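Tuning contact thresholds for two-arm tool handling in Flindari

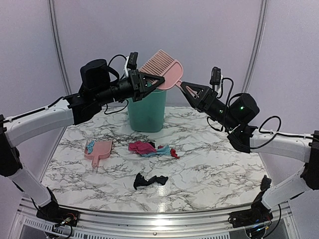
Bimanual cell with the brush held between both grippers, in front of the bin.

This tutorial covers the contact layer of Flindari, the part of the stack that decides when both arms are touching the same rigid object and switches them from independent to coupled control. It assumes a calibrated pair of arms with wrist cameras and a working Emen install. If the arms are still on factory joint offsets, do the calibration page first.

The example task is sweeping crumpled cloths with a hand brush and a dustpan. The right arm holds the brush by the handle. The left arm touches the head to steady or reorient it. Two arms on one tool form a closed chain, and a small position error in either arm shows up as internal force on the brush.

1. Record a baseline

Run the task once with coupling disabled:

flindari run sweep --coupling off --log base

The log holds joint current and commanded pose for each of the two arms. The default rate of 200 Hz is enough. Keep the left gripper clear of the brush for the first few seconds so the estimator gets a free-motion segment.

2. Set the contact threshold

Open contact.yaml and find the left arm block:

enter_threshold: 14
exit_threshold: 9
hold_samples: 14

Thresholds are in the estimator's own units, after friction compensation. Plot the baseline residual with flindari plot base --residual left. The enter value should sit above the free-motion noise and below the first contact peak. The exit value must be lower than the enter value - if they are equal, the mode will chatter whenever the fingers rest lightly on the tool.

3. Choose the leader

Set leader: right. The arm with the closed grasp leads and the other follows with reduced stiffness. A fingertip contact can't resist a pull, so a follower in that state should only be given a pushing constraint:

follower_constraint: unilateral

With bilateral selected, the solver plans motions that need the left fingers to drag the brush head, and contact is lost partway through the path.

4. Check the tool frame

The planner takes the tool frame from the leader's grasp. For a brush, put the origin at the center of the bristle row and point Z along the bristles. Brushes get regrasped at different angles, so enable refit_on_grasp and let the wrist camera update the rotation. Translation is left alone unless refit_translation is also set.

5. Replay

flindari replay base --coupling on --seed 517 --dry

The dry replay prints every mode switch with a timestamp. Look for one enter and one exit per contact. Repeated pairs close together mean hold_samples is too low. A missing exit usually means the friction model is stale; rerun emen friction-id on both arms.

Known issue: changing leader while coupled clears the tool frame without a warning. Release the follower first, then edit the config and reload.

Maintained by Catríona Ó Conaill. Section 3 revised in May with corrections from Vichien Boonchu.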